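Guía de inicio de Studance
Sección 2. Arma tu primer armario cápsula

¡Llegó la parte divertida! Ya creaste tu perfil y guardaste tus medidas, así que toca abrir el armario de verdad y ver qué hay dentro. Reserva una tarde tranquila, pon música y ten a mano un espejo de cuerpo entero.

Antes de empezar
Necesitas la aplicación Studance actualizada y una superficie despejada (la cama sirve perfectamente). Si vienes de Andine, importa primero tus prendas desde Ajustes > Traer mi armario.

1. Saca toda la ropa de temporada. Toda, también la del respaldo de la silla.
2. Pruébate cada prenda y muévete con ella: siéntate, levanta los brazos, camina un poco.
3. Pulsa Añadir prenda y elige categoría, color principal y largo.

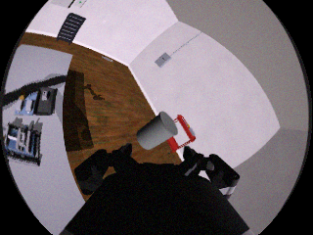 4. Ponle a cada prenda una etiqueta de ánimo. Las de serie son Calma, Fiesta, Oficina y Domingo, pero puedes inventar las tuyas (¡a mí me encanta tener una que se llama Cena larga!).
5. Cuando termines, abre Mi cápsula y toca Proponer. La aplicación elegirá 63 prendas como máximo, contando zapatos y abrigos.

Nota: la ropa interior, los pijamas y la ropa de deporte no entran en la cuenta.

Ajustar la paleta
La paleta es el corazón de todo y vale la pena jugar con ella un buen rato. Entra en Colores y arrastra hasta nueve tonos a la rueda. Dos deberían ser neutros, que son los que usarás de base casi todos los días. El catálogo Steinarsdóttir trae 3.870 muestras, así que usa el filtro Piel y cabello para no perderte.
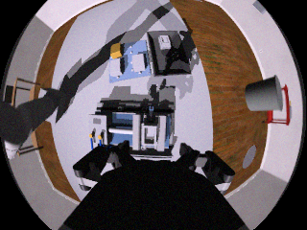
Vista cenital de la superficie de trabajo, con un panel rectangular azul claro.

6. Acerca la prenda a la cara, con luz de día, y compara con el tono elegido.
7. Si dudas entre dos tonos, guarda ambos y decide mañana.

Precaución: al pulsar Vaciar rueda se borran también las combinaciones guardadas. Haz antes una copia desde Compartir > Guardar en mi cuenta.

Crear tus primeros conjuntos
8. Elige una prenda que te haga feliz, aunque sea la más rara del montón.
9. Gira el carrusel inferior hasta dar con una pareja que te guste y pulsa el corazón.

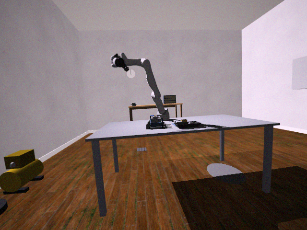
Repite hasta tener nueve conjuntos. Parece mucho, ¡pero los últimos salen casi solos! Para los accesorios, el modo Sternindale muestra collares, cinturones y pañuelos sobre el conjunto abierto.

Nota: los conjuntos con corazón aparecen en el calendario de la mañana. Para cambiar la hora del aviso, ve a Ajustes > Buenos días.

Texto: Natalina Amato. Revisado el 22 de septiembre de 2019.
Continúa en la sección 3, Preparar la maleta.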